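Wollham Rooms: The Strawberry Tablecloth Table

Gallery 13 – posted 9th October

I have been suspicious of cutlery organizing since March, when I went through the shelf of tidying guides I'd been given over the years and found three of them telling me to buy a divided tray before doing anything else. The thickest had 233 pages and spent most of them on drawers. I don't have much faith in drawers. In every house I've eaten in, the things people use daily end up on or near the table, standing in a jar or a cup, and the drawer fills up with corkscrews and birthday candles.

So this page of the Wollham set is about a dining table and a plain metal tray. The usual claim is that a tray makes a table tidier. I'd like to believe it, but I have my doubts, and a gallery seems a fair place to air them. Readers who came over from the Burnari kitchen pages will know I had the same doubts about spice racks, and I haven't changed my mind on those either.

Tray and holder

The metal tray has nothing in it, and the utensils are bunched upright in a small holder to the right: spoons, a fork, chopsticks crossing over the top. A holder like this takes up hardly any table, and you can see what you're reaching for, which is more than most trays manage. My complaint is with the chopsticks. Anything long and thin in a short holder leans wherever it likes, and a taller one would suit them better. I'd also take the tray over the cloth for anything sticky.

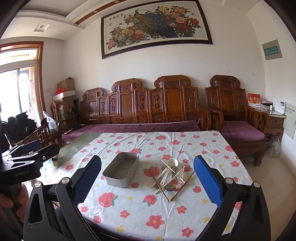
The same tray, filled

Light wooden chopsticks lie on the diagonal, with a white plastic spoon, a fork and some cream-colored plastic pieces in with them. A fork and a small metal spoon are on the cloth to the right. I suppose this counts as organized, in the sense that most of it is inside one rectangle. There are no dividers, and I'm not sure dividers would help, as chopsticks are too long for half the compartments sold for them. The advice is always to sort by type. Try it with a mixed lot of wood, metal and plastic and see how long your categories last past the first dinner.

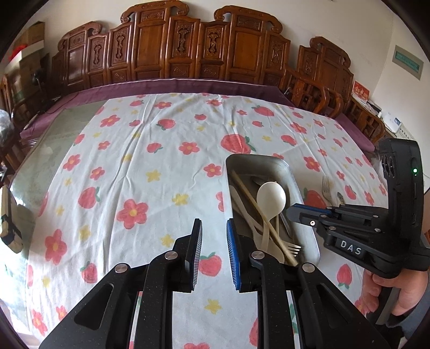
What I'd keep from all this is the tray itself, shallow and easy to wipe, and I'd use it for serving. For storage I'd go back to something upright and heavy at the bottom. A reader of the Plilta pages wrote to tell me that a folded dish towel laid in a metal tray stops the rattle, and that may be so – I tried it for a week and mostly ended up washing the towel.

A word on the cloth, as it will come up. I'm not usually one for strawberries and flowers on a table, and I've been rude about printed cloths before. On a glass top, though, I'll give in. Bare glass shows every fingerprint, and metal set down on it makes a noise I can do without. The wrinkles don't bother me. Anyone who irons a tablecloth for an ordinary meal has more patience than I do.

The carved chairs behind the table deserve a page to themselves, and they'll probably get one under Dai, where the furniture galleries go.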